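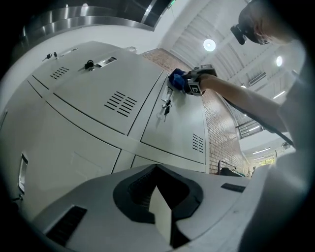
Do I have to take the keys out before I wipe the doors, one reader of the April edition wrote to ask, or can they stay where they are? They can stay, and thank you for asking — just go gently near the keyring so it doesn't swing and tap against the metal.

## Cleaning your Millura lockers

You'll need two microfiber cloths (any color, though blue is easy to spot when you've put it down somewhere), and a small bowl with 400 ml of warm water and 5 ml of mild dish soap.

1. Dip one cloth, wring it out well, and wipe each door from the top down, taking your time over the handle.
2. Go over the vent slots with a dry corner of the cloth, following the slant of the metal.

 **Caution:** Never spray water at the slots or the locks. Anything you've left inside will get wet too.

3. If there are smooth gray covers nearby that also gather dust, do those with the dry cloth, and please don't leave it lying across a vent when you've finished.
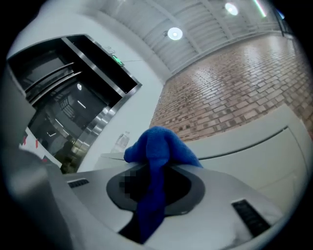

4. Work across the cabinet one row at a time. The bottom doors are the ones we all tend to skip, so do kneel down for them if your knees are willing!

 **Note:** Lift down whatever is stored on top before you wipe up there, and keep wet cloths away from any papers taped to the wall beside it. 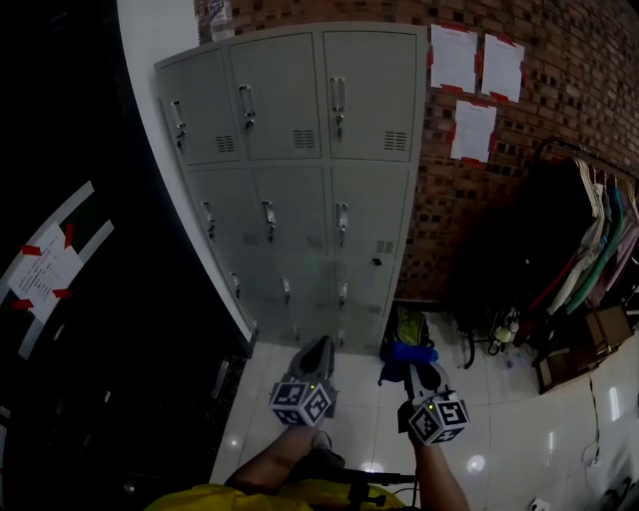

5. Buff everything with the dry cloth, then leave the doors open for 16 minutes before you lock up again.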